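Tint film bubbling at rear window edge

Fanni Pap
Clemier film, 50 percent, fitted in October. Bubbles along the defroster lines. Reheat or replace?

Tagle73
Replace. Once the adhesive has dust in it, heat won't reseat it.

Bestirero
Depends on size. Under a quarter inch, wait a month. Larger, pull the film with a steamer, low setting. 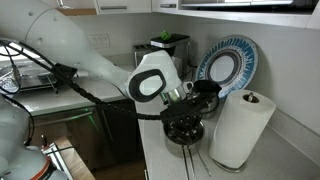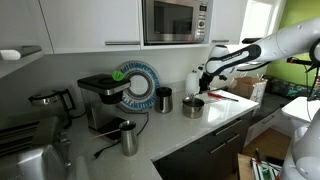 Peel parallel to the defroster lines, never across. No razor blades on that glass.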